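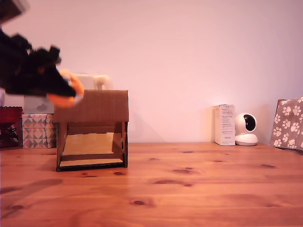 Posted by the minutes secretary, Prundcombe Knitting and Crochet Circle, 22/08/2026

Right, I've got the notebook, I've got a cup of tea, and I can read most of my own writing, so these are the minutes of our August meeting. If I've got anything wrong, shout at the next one.

Present: 11 of us, counting the two who came late off the Lomard bus. Apologies from three, all on holiday, one of whom sent a postcard of a sheep.

Last meeting's minutes
Agreed, with one correction. I wrote that the shawl pattern we're sharing is knitted from the neck down and it's knitted from the long edge up. Sorry to anyone who cast on according to me!

The blanket
Most of our time went on this, as you'd expect. We now have 115 squares handed in, and the plan is still eleven across and twelve down, so that's 132 and we need 17 more. I'd hoped we could start joining in August but we all felt it was better to wait and lay the whole thing out together. Squares should be six inches AFTER blocking, please. A fair few are nearer five and a half and I've got a bag of them at home that I'm going to pin out hard and hope for the best. If yours is in garter stitch it may stretch all by itself, the stocking stitch ones are the worst.

Then there was the joining. I like mattress stitch and said so (at length, my notes just say "me, on mattress stitch"). Others wanted a crochet join in cream because it's quicker and makes a nice ridge. We had a show of hands and crochet won, seven to four, so crochet it is, and I will be brave about it. Cream double knitting, 4 mm hook, and do leave your tails long.

The border was put off. Somebody suggested a picot edge and there was a bit of a silence.

Money
We had £1,056 in the account at the end of July, which sounds rolling in it until you take off the hall hire for the autumn. We agreed we'd like to keep £1,000 back as a cushion, so there is £56 to play with and the hall comes out of subs as usual. From the £56 we said yes to a second swift and a ball winder, as long as they come in under £40 the pair. I'm to look for second-hand ones first.

Yarn order
The group order from Jellasach closes at the end of this month. They have dropped two of the greens from the Miranda range — the mossy one and the one I always thought looked like pea soup — so if you're halfway through a cardigan in either, please tell me quickly and I'll ask what they've got left. Check your dye lots as well. I didn't, last year, and I have a jumper with one sleeve a different blue.

The Lomard lot
The Lomard knitters have asked if we'd like to join them for a sock heel afternoon in September. Everybody keen, even those who say they don't do socks. Bring a sock with the leg finished and ready for the heel, on whatever needles you like. They'll show short row and flap and gusset, and I've offered to show my afterthought heel if there's time. Lifts to be sorted out between ourselves.

Any other business
A pair of 3.25 mm bamboo needles was left behind with a grey hat on them. I have them safe, and I haven't touched the dropped stitch.
The cupboard lock is still stiff. Lift the door a bit as you turn the key.
More biscuits wanted, fewer plain ones.

Next meeting in September, usual time, in the hall. Please bring your squares.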